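Clernanari (novel series)

Clernanari is a series of eight paranormal romance novels published in paperback by Komska, a small press better known until then for cookbooks and one durable guide to lake fishing. The books are set in the invented town of Brerkeck, where the dead are able to return provided they can find something electrical to return to. The series takes its name from the computer repair shop where most of the kissing occurs.

The novels appeared without an author's name. The covers carried only the title, a moon, and a couple whose clothing had little to do with any scene inside. Komska's catalog described the author as "a resident of a northern state," which narrowed things down slightly.

Background

The first book, The Ghost in Bay Four, was submitted as a straightforward mystery. Komska's editors asked for more romance, then for less plot, and the published version runs to 149 pages, the shortest in the series. The first printing was 991 copies. The press had ordered a thousand, and the printer's explanation for the difference has not survived.

Later volumes grew longer and the mysteries grew vaguer. By the fifth, The Warranty of the Heart, the murder announced in the opening chapter is solved in a subordinate clause. Readers did not seem to mind.

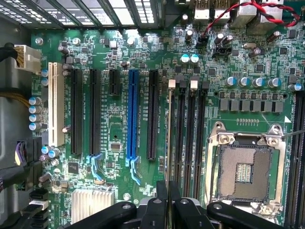
Setting and style

Brerkeck has a river, a courthouse, two bakeries that are not on speaking terms, and weather that changes to suit the couple. Its geography is unreliable – the courthouse moves across the river in book three and back again in book six. The repair shop, on the other hand, is described with great care. The author wrote about hardware the way other romance authors write about shoulders, and chapters regularly stop while a character admires the inside of a machine. A green motherboard in a metal case, with a twisted red-and-black pair of wires running from its little two-pin header, is just the sort of thing that could hold up a proposal for a page and a half. Emotional matters are handled more briefly. The heroine's divorce takes up a single paragraph, most of it concerning who kept the soldering iron.

The rules of haunting are laid out in the second book and broken in the third. A spirit may occupy only a device it touched in life, may speak only after dark, and may not leave the county. The hero of book four, who died before the telephone, returns by way of a laser printer and spends a long weekend at the coast.

Reception

Clernanari received few reviews in print. The review newsletter Kobzar covered all eight volumes, usually in one column and always a season late. Its notices were fair, if tired. It praised the dialogue, complained about the courthouse, and printed letters from readers in a section that soon grew longer than the reviews.
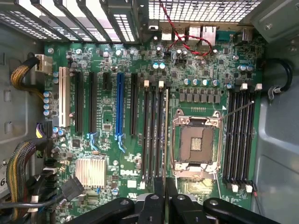
One reader wrote to Kobzar that the series should have ended with book five, since the heroine had by then been offered three proposals and a franchise and had no good reason to refuse any of them. The letter drew 51 replies, a record for the newsletter. Most disagreed about the proposals. A sizable minority felt she should have taken the franchise.

Ending and later history

The eighth book, Last Known Good, came out in September and closes with the shop's lights going off one at a time while somebody, living or otherwise, laughs in the back room. Komska announced a ninth volume on the final page, including a title and a price. It was never published, and the press returned to cookbooks. The fishing guide is still in print.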